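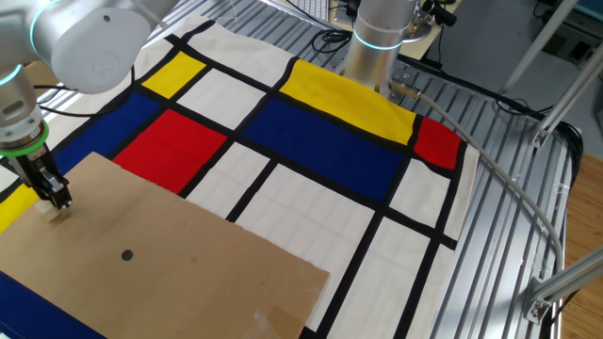

A small wooden block in the gripper at Trondgate's test bench.

Gripper trials are under way at Trondgate, and the team is loving it! Hawi Gebretsadik and Kaan Demirtaş are comparing 3 parallel-jaw grippers on the same arm, with the same little block and the same sheet of cardboard laid over a brightly patterned cloth. They have logged 3,732 picks so far. "I could watch it all afternoon," says Hawi. Two more sets of fingers go on in June, softer ones this time, and Elif Naz Oral will post the full results on the lab page.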